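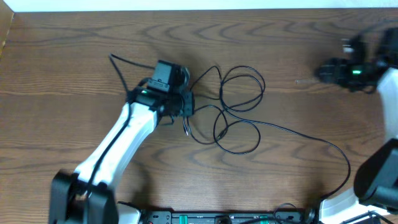
Marius Coman wrote in to ask whether I still liked the Vatholm table as much as I did when I first mentioned it, or whether I had gone quiet because the legs had started to wobble. He is thinking of buying one for a family of five and wants to know if he'll regret it.

7 min read

The Vatholm Table by Prurkutus, After 11 Months

Well, Marius, the legs did start to wobble, and then they stopped, and I'll get to that. I've had the table since last November and I've been meaning to write it up properly ever since. I had a whole draft back in the spring that was mostly me gushing about how nice it was to have everyone fit around dinner again, which is lovely but doesn't help anybody decide where to put their money. So let me try to do better this time.

Some background first. Our old table came with us from the apartment in 2015. It was a round thing with a single pedestal, and if you leaned on one side while somebody else was pouring, you knew about it. We loved it and we cursed it. When my sister's kids got big enough to need real chairs instead of laps, we finally gave up and started measuring the dining room.

The Vatholm comes in two lengths, and I bought the shorter one at 57 inches. I paid full price, plus extra to have it brought inside instead of left on the porch, and I'd pay that again without blinking because the top is heavy. Really heavy! I had planned to carry it in with my brother-in-law and a blanket, and I am very glad we didn't try.

Putting it together

The box with the legs has a bag of hardware, one hex key, and a sheet of drawings with hardly any words on it. I don't mind drawings, but step four and step six look so much alike that I did one of them twice and skipped the other. If your long rails won't line up with the corner brackets, go back and look at which way the brackets are facing. Mine were upside down, all four, which I suppose is at least consistent.

It took me an evening, with a break to eat and a longer break to look for the good screwdriver. You'll want a second person for turning it over at the end. Lay a quilt down first and build the whole thing upside down on that, and don't fully tighten anything until it's standing on its feet on the actual floor where it's going to live. The sheet does say this, in tiny print under the last drawing, by which time I had tightened everything.

And that brings me to the wobble. By January there was a little give at one end, the kind you notice when you're writing a card and the pen skips. I got underneath with a flashlight and found that two of the leg bolts had worked a bit loose. I backed them off, let the table settle, and tightened them up again evenly, a little on each corner and then around again. It has been steady as a rock since. I check them now whenever I change the batteries in the smoke alarm, and I haven't had to do more than a quarter turn.

The top

I'll admit the top is why I bought it. The grain is dark and wavy and goes rippling along in bands, and in the evening with the lamps on I still catch myself looking at it when I should be looking at the bills. The photos in the catalog made it look flatter and duller than it does in a room. My mother, who doesn't hand out compliments to furniture, ran her hand down the whole length of it and asked what it cost.

The color takes a little getting used to, mind you. It's warm, and it changes a good deal with the light. Some hours it leans red, other hours it's a much lighter brown, and if you're trying to match a sideboard or a floor exactly I would ask for a sample before you order. I tried to match it with a set of Ene chairs and ended up sending them back. The replacements are painted, and they get along with it much better.

The finish has a shine to it, and the shine means glare. If you sit facing a window or under a bright fixture, you'll get a pale patch of light on the wood right where you'd like to put your newspaper. It bothered me for the first week or so and then I moved my chair. People who work at their dining table may be fussier about it than I am, so sit down at one in a store if you possibly can.

As for wear, I've been pleasantly surprised. We use placemats at dinner and nothing the rest of the day. There's one faint ring near my husband's place which he says was there already (it wasn't), and a shallow dent where somebody dropped the lid of the big pot. Crayon wiped off with a damp cloth. Candle wax came up with a fingernail and some patience. I was more worried about homework than hot dishes, to tell you the truth, since a ballpoint pressed hard through one sheet of paper can leave a mark, so the kids write on a pad.

Cords, crumbs, and everything else

Our table does a lot more than hold dinner, and I expect yours will too. There's no cord hole and no clip underneath, so whatever you plug in just lies across the wood in loops until somebody gets tired of it and clears it all off before supper. For a table at this price I would have liked a small channel along the back rail at least. I've seen stick-on ones for a few dollars and will probably get around to it.

Crumbs are easy. There's no seam down the middle, because there's no leaf, so you just wipe the whole thing toward you and catch it. I didn't know how much I hated digging toast out of a seam until I didn't have to do it anymore.

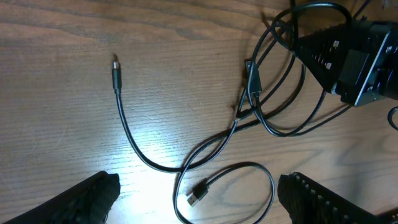
Looking after it

Prurkutus sells its own care kit and will remind you of it by email until you unsubscribe. I bought it once. It's a perfectly decent cloth and a small bottle of something that smells like oranges. When that ran out I switched to Pemow, which I already had under the sink for the bookcases. I tried it on the underside first and left it overnight, and it did no harm at all, so now I use a little of that maybe once a season, and plain water and a soft cloth in between.

Please don't use anything gritty on it. I watched a guest go at a spot of jam with the green side of the sponge, and I got across that kitchen faster than I've moved in years. The spot came off and there's a small cloudy place there now if you know where to look. We're still friends.

Felt pads on the feet are a must if you have a wood floor. The ones in the box are thin and slid off by Christmas – get the kind you tap in with a nail.

Would it suit five people?

Marius, for five I think I'd go up to the longer one, if your room can take it. We seat four in great comfort and six if everybody likes each other. The legs are set in a little from the corners, so whoever sits at the end has room for their knees, but the two on each long side can end up bumping elbows, and growing teenagers have a lot of elbow. The longer table was 200 dollars more when I ordered. I went back and forth over that for a good two weeks and went short because of our doorway, and at holidays I do sometimes wish I hadn't.

Measure the doorway too, by the way, and the turn in the hall. The top comes in one piece and it doesn't bend.

If you do order one, take the inside delivery, and write back when it's up. I'd love to know whether your brackets went in the right way around the first time.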